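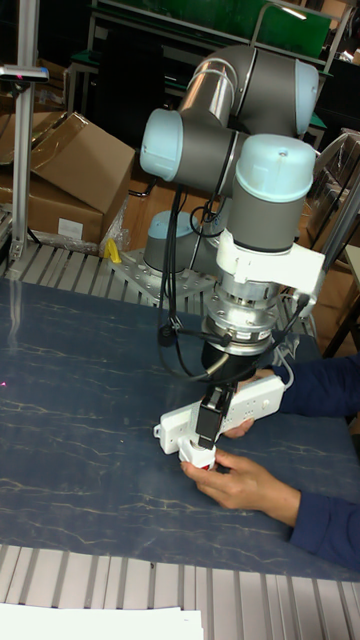
The parts gallery covers small household and hobby items that join to something else: caps, fittings, plugs, and the bodies they go into. Virnby keeps 121 of them in the bench set, and 76 are stored together with their mating part. Items are grouped by how the joint is held for assembly, and color and original use are ignored in the grouping. The game remote is filed under caps. It is a long white body with small buttons and a connector port along the top face, and the cap-like attachment at its lower end carries a small red marking. One hand goes on the body with the fingers wrapped beneath it, and the other pinches the attachment between thumb and fingers. Record the marking on the part card with its color and which end it is on. Do not use it as an alignment mark unless the card says so.

How the entries are written

Each entry gives the part, the mating part if there is one, and the hold. Dimensions are on the cards and are not repeated on this page. Part names are plain ones. "Cap" means any short piece that goes over or onto an end. "Fitting" means a piece with flats or a bore that joins two other pieces. "Plug" is used for electrical plugs only. Stoppers went to their own tray in April and will be listed when the cards are finished.

Holds are written for a right-handed person seated at the table. Left-handed users should reverse them, except on strips, where the cord end decides which side the hands come from.

Fittings

The white hexagonal fitting is the easiest part in its group to pick up and one of the easier ones to put down in the wrong orientation. The outside is white and the inside is orange-brown, so the card lists both colors. Older cards said "white" only and caused two filing errors. Hold it in one hand and keep the fingertips clear of the opening. If the fitting is to be passed to a second holder, present it and keep hold of it until the other side has closed.

Hex parts under 25 mm across the flats go in the shallow tray. Larger ones go in the deep tray, standing on end. Do not stack hex parts inside each other. The smaller sizes nest well enough that the inner one gets missed at count. 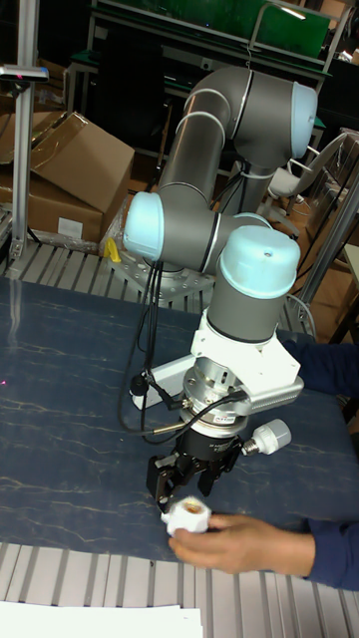 Plugs and strips

A power strip is long for its weight and will turn on a smooth surface when a plug is pushed at one end. Lay it flat across the table with the outlet openings reachable. The plug goes in at the near end, with one hand low on the plug and on the end of the strip together, fingers curled beneath, and the other hand under the far side. This gives two points of support near the outlet in use. A single hand on the middle of the strip is not enough, and the outlet face tips away as the contacts start to engage.

White plug, white strip, and white cable are listed as three separate lines on the card even when they are used together. Coil the cable loosely for storage. All electrical items in the set are dead stock and stay disconnected from the supply at all times. Check this at the wall end before handling.

The strip takes up more tray length than any other item and is stored diagonally. Daithí Fitzgerald has asked for a longer tray from Parkumico. Until it arrives, the five items that share the strip's tray should be bagged.

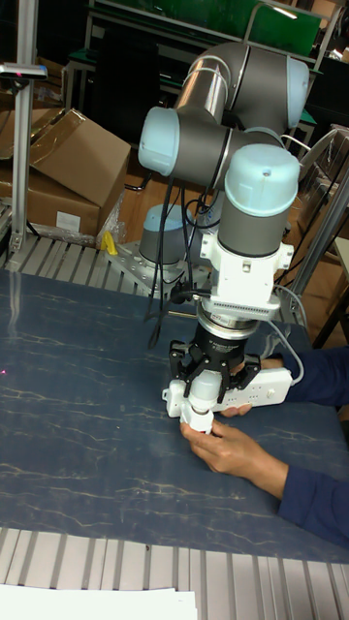
Work surface

The mat is dark blue with thin pale veining in a marble-like pattern. White parts show up well on it. Clear and pale gray parts are harder to find against the veining and should be kept on a sheet of plain colored card when not in the hand. Paper goes on the slotted aluminum rail along the near edge, at the left, and stays off the mat. A loose sheet under a part changes how it slides.

Wipe the mat with a damp cloth and let it dry before parts go back on it. Solvent cleaners have not been tested on this material. Clear the slots in the aluminum with a soft brush. Small caps and screws end up in them regularly, so check the slots before reporting a part as missing.

Cards and corrections

Part cards follow the Bovow layout: name, mate, hold, colors outside and inside, marks, tray. The Price numbering is still printed on the back of older cards and can be ignored. Where the two disagree, use the front.

Full count is on Tuesday, morning only. Corrections to this page go to Océane McIntyre with the card number and the line to be changed. Wording for the cap group is still under review, and the remote may move to a controller group if enough similar bodies are added.

Workshop > Bench Set > Parts Gallery > Caps, Fittings, Plugs

Filed under: Small parts, Handling, Storage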